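Bench tips: living with a two-arm kit

These notes cover the Flarstead two-arm bench kit, the version sold with the finger pads and the clamp-on rail. They assume the arms are assembled and calibrated. The job used throughout is handling a phone and its charging cable, which is small, stiff in one part and floppy in the other, and so finds most of the faults in a set-up.

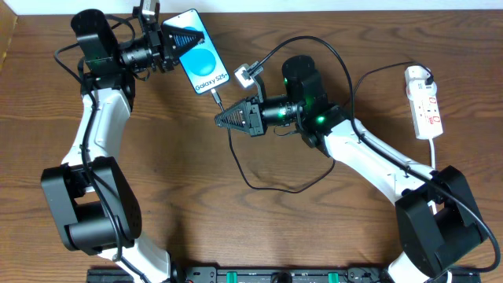
Phone and cable work on a wooden table, both arms on the front rail.

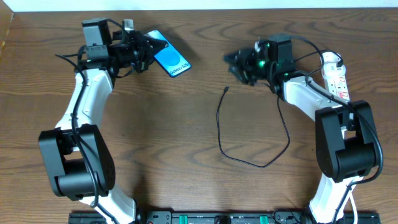
Fixing the rail

Clamp the rail along the near edge of the table and tighten the two clamps alternately, a quarter turn each. If one is taken fully home first, the rail settles at a slight angle and the arms will disagree with each other at full reach. Check with a steel rule against the table edge. An error of 2 mm at the rail is much larger at the fingertips.

A solid table is better than a desk with a drawer under it. On thin tops, put a strip of scrap board under the jaws. Retighten after the first hour of use, then whenever the arms have been moved between rooms.

Wax polish should be kept off the working area. A phone laid flat on a waxed top slides away from the fingers when they close. A damp cloth is enough for cleaning.

Mains and power

Use a switched strip, and put it to one side of the table, outside the sweep of the nearer arm. Keep the switches facing up and within reach of your hand from where you normally stand. The arms drop when the power goes, so park them folded before switching off. Líga's rule in our workshop, from Līga Vaher's old spray shop, is one hand under the elbow and the other on the switch, and it has saved at least one gripper.

Do not run the kit and a kettle from the same strip.

Arm cables

The cable run supplied is tidy on the upper link and too tight at the elbow. Loosen the clip nearest the joint, bend the arm as far as it will go, and refit the clip with the cable in that position. The slack looks untidy with the arm straight. Leave it.

Check the wrist for rubbing every month. Cathal Brennan fits a turn of cloth tape where the cable crosses the motor housing, and has had no breaks at that point. Ours, without tape, showed bare wire by October.

Holding a phone

Grip on the long edges or across the top corner, clear of the side buttons. If the buttons are caught, the screen locks or the volume panel comes up, and any step that depends on reading the screen will fail. The ribbed pads hold well at low force. Start at the lowest setting that lifts the phone without creep, then go up one step.

Remove loose cases. A soft case shifts under the pads and the charging port moves with it. Screen protectors can stay on, but trim any lifted corner.

Put a folded tea towel under the working area for the first runs with any new handset. Take it away afterwards, as it catches plug ends.

Handling the cable

A new charging cable keeps the curl from its packet. Hang it over a door overnight with a clothes peg on the lower end. Thin, soft cables are easier to place but harder to pick up from a flat surface; the thicker sort behave better for a first set-up.

Pick up by the plug body, never by the cable behind it. When the plug is gripped too far back it tips on contact with the port, and the arm goes on pushing. Set the force limit low enough that you can stop the wrist with one finger.

Start with a single loose loop of cable on the table. Crossed loops tighten when pulled.

Care of the finger pads

Wash in warm water with washing-up liquid, and dry fully before refitting. White spirit makes them swell. Replace a pad when the tip has lost its point. Kļaviņa sells a harder pad that fits, but it marks painted surfaces and I went back to the originals.

Verdict on the kit

The rail and the pads are good. The elbow clips are poor, and the manual covers cable routing in one drawing. Merike Tamošiūnaitė ran the same job 703 times on our set without changing a motor, but with one change of pads. The Uten service plan includes a yearly check at 70 pounds, which I would take only if the kit is in use most days - the work is mainly screws and cleaning.

Spare clips from Alwood fit with light filing. File the clip. The groove in the link is shallow and will not stand it.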